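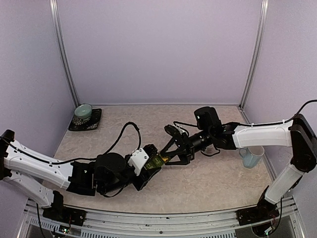

So the Pramon two-arm kit has been living at my place for 4 weeks now and I finally have opinions! Tadeo Leiva talked me into it (he bought his from Stovstead back in the spring and wouldn't stop sending me clips), and I went for the full bench version with the rail and the walls.

Assembly ate 2 evenings. The arms are mostly white plastic links and black servos, so it's a lot of tiny screws, and the manual skips a step on the wrist where you really want to route the cable first. I had to take mine apart again, grr. Bolting the bases to the aluminum rail was the easy bit -- everything lined up on the first go.

What I love: the software found both arms right away, and handing a small thing from one gripper to the other is way more fun than it has any right to be. What I don't love: the cables. They loop up over the wrists and I'm forever nudging them out of the way. Support took 84 hours to answer my email about it, and the answer was "use the clips."

Is it worth $1,000? For me, yes, if you already like fiddling. If you want something that works out of the box, Eduardo Malabanan swears by his Drakos, and I'm hoping to borrow it next month.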